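Fix the Bin Before You Fix the Code
Torunn Strand
Nov 30, 2022

Most of the trouble in a small picking cell is mechanical, and most of the time spent on that trouble goes into software. I have built two cells now, the first in my garage and the second on a bench at the Droltlow shared workshop, and I made the same mistake on both. I want to argue for a different order of work.

The task on the second build was as plain as I could make it. An arm reaches into a metal bin, takes a small block and puts it down elsewhere. The blocks are elongated, in two colours, and they lie however they fall. Industry has done this for decades. A home builder can do it too, provided the home builder accepts that the bin is part of the machine.

My first bin was a plastic tote with nothing holding it down. Every time a finger touched the wall, the tote moved a few millimetres. The arm's idea of where the wall stood was then wrong by the same few millimetres, and the next pick was worse. I wrote a routine that re-measured the bin edges before each cycle. It worked, after a fashion, and it added six seconds to every pick. I was rather proud of it. Two spring clamps from the hardware store would have made it unnecessary, and when I fitted a pair to the present bin, I deleted the routine the same evening.

A clamp is a poor fixture by any professional standard. It has a soft grip, it sits up where a cable can catch on it, and it will let go if the arm hits the bin hard. I count the last point in its favour. A bolted bin passes the whole load of a collision back into the wrist, and wrists cost more than bins. For a shared bench that has to be cleared at the end of a session, I would choose clamps again.

The corners are the next thing to deal with. A parallel gripper has thickness, and an object lying hard against a vertical wall leaves no room for the outer finger. The software answer is a push move: detect the object near the wall, nudge it toward the middle, look again, then pick. I have written three versions of that move and do not trust any of them. The mechanical answer is a sloping panel set in front of the far wall, so that parts tend to slide down toward open floor. Mine spans the full width and took an afternoon to cut and fit. 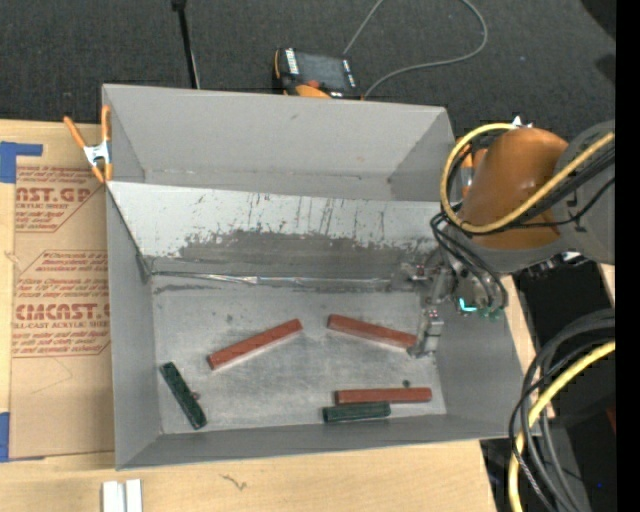 The slope has its own costs. It takes up floor area, and the reachable region shrinks accordingly. The seam at the bottom has to be closed, or thin parts will lodge under the edge. Bare metal also throws reflections, and those change with the time of day if the workshop has windows. I would still rather have these problems than the corner problem. They hold still while you work on them.

Wear is useful information, and builders tend to ignore it. If a panel gets rubbed in one band, something is touching it in that band, and it is worth finding out what before adjusting any parameter. On the garage build I spent most of October tuning approach angles for a fault that a look at the scratches would have located. The logs held 800 picks and I read every one of them. The scratches were all on one side, at one height, and they led straight to a finger mounted 2 mm too low.

Cables deserve the same attention. A cable that crosses a moving joint needs a loop, and the loop needs somewhere to go at every pose the arm will take. Too short and it pulls on the connector. Too long and it wanders down into the work. I set mine by driving the arm slowly to the ends of its travel with the controller in hand, stopping at 15 poses and looking at the slack in each. It is dull work and cannot be done from a model, at least not from any model I have the patience to build.

I have heard the opposing view from people I respect. Chris at the next bench runs a cell called Wivus, and his position is that a machine which depends on a tidy bin has learned nothing. A good picker should cope with a tote that slides, with square corners and with poor light. If the goal is a general picker, he is right. Every fixture I add narrows what my cell can claim to do.

My answer is that most of us are not building general pickers. We have a bench, a few free evenings and one job we want done. Under those limits a fixture is the cheapest form of accuracy available, and it keeps working when the code is half rewritten. It also makes failures easier to read. With the bin fixed and the walls known, a missed pick has perhaps two likely causes. With everything loose, it has as many as you care to list.

The order I would now follow is to clamp the bin, deal with the corners, route the cables, and run the arm slowly by hand until nothing touches that should not. Only then would I open the editor. I have the next bin sketched already, with a shallower slope and a duller finish on the panel, and I am still undecided about the angle.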